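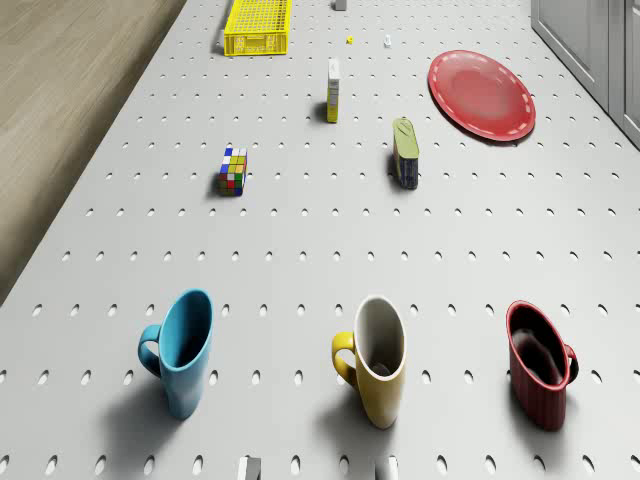

Attachment 1: mugs on the perforated table, blue one at left

Ticket 1209
Opened: 6/16/19
Opened by: Gisela Lucero
Product: Vanari dishwasher, countertop model
Status: closed

Hi again! So my mugs keep coming out with a gritty white film, mostly inside, and the bottom of each one holds a little puddle of cloudy water. Plates are fine. Forks are fine. It's only the top rack, and it started after we moved the machine to the other side of the kitchen (same outlet, longer hose).

What I've tried so far:

Cleaned the filter. It was gross, I'll admit it, but the film came right back on the next load.

Switched from the powder to Akholm tablets. A bit less grit, same puddles.

Ran it empty on the hot cycle with 2 cups of white vinegar. The tub looks great now and smells like a pickle jar. Mugs unchanged.

Update: your chat person asked me to check the upper spray arm. I pulled it off (it unclips, who knew) and held it up to the window. Of the 13 holes, most were plugged with what looked like chalk. I poked them out with a toothpick and soaked the whole arm for 15 minutes. Next load was much better – still a film on the mugs in the back row, though. 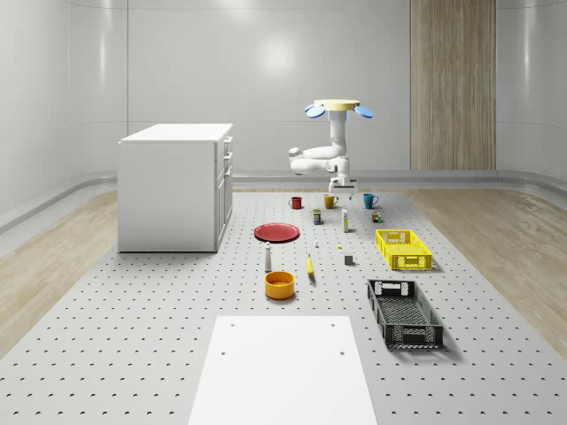 Attachment 2: yellow mug, middle of the row

Update: found the rest of it, I think. The longer hose had a kink behind the cabinet, right where it bends down. I straightened it and the fill sounds completely different now, like an actual faucet instead of a trickle. I also started tipping the mugs a little on the rack so the water runs off the bottoms, and the puddles are gone.

Three loads since then, all clean. You can close this one, but two things for whoever reads it. The manual shows the spray arm as one solid piece with the rack, and it isn't on mine. And could you tell me if the Kelmendi hose is okay to use with this model? The store had that or nothing, and I'd like to know before I toss the old one.

Thanks for sticking with me on this!
Gisela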